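Hirley Robot Open Day

The Hirley Robot Open Day is a yearly public event in the town of Hirley, at which visitors can watch robots handle everyday objects and talk with the people who program them. It is organised by the Rirkik workshop, a small engineering group that rents the ground floor of the former Hattori building near the railway station. Entrance is free, but tickets for the demonstration room must be booked before the visit.

History

The first open day was held in July, as a part of the town's summer fair, and consisted of one afternoon with a single robot. The room became very warm and many visitors had to wait outside. From the second edition the event was moved to the autumn, and a booking system was introduced. The most recent edition took place on Sunday, October 4, 2026, and received 2692 visitors during the day, including those who came only for the exhibition in the courtyard.

The programme has been led since the third edition by Tyra Hägglund, an engineer who earlier worked with packing machines. She changed the form of the demonstrations. Before, the robots performed a fixed show with music, and now they work at the table with the same kind of tasks as on a normal working day. Some regular visitors have regretted the loss of the music, and it was brought back in the courtyard only.

Demonstrations

Each demonstration lasts 50 minutes and is given 4 times during the day. The operator first explains the task of the session, then the robot works, and the last part is left for questions. Talking is allowed while the robot is working, but visitors are asked to stay behind the line on the floor.

The objects are ordinary things from homes and shops, and they differ in shape, weight and surface. Soft packages are considered difficult, as they change their form when they are gripped. Toys with small parts are used for exercises where the position of the fingers must be exact.

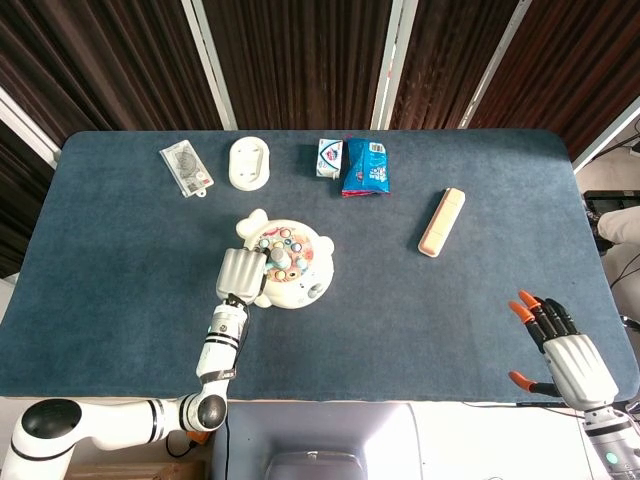

A white two-finger gripper over a bear-shaped toy with colourful pegs. A hand with black fingers rests at the right of the felt-covered table.

The two kinds of hand are a usual subject of questions from the public. A gripper with two fingers is simpler to control and to repair. A hand with several fingers can hold an object in more ways, but it needs more time for preparation, and the operators at Hirley often choose the simpler tool when both would do the work.

Children from the age of 7 may take part in a separate session in the courtyard, where they control a small training arm by themselves. The queue for this activity is normally the longest of the day.

Filex

Filex is the name of the software which the workshop uses for recording and repeating movements. It was written by the group for its own needs and is not sold. At the open day a screen in the entrance hall shows how a movement is stored as a list of positions - a part of the visit which Hägglund has described as "slow, but people do stay for it". A printed guide to Filex is available at the desk.

See also

Hattori building
Hirley summer fair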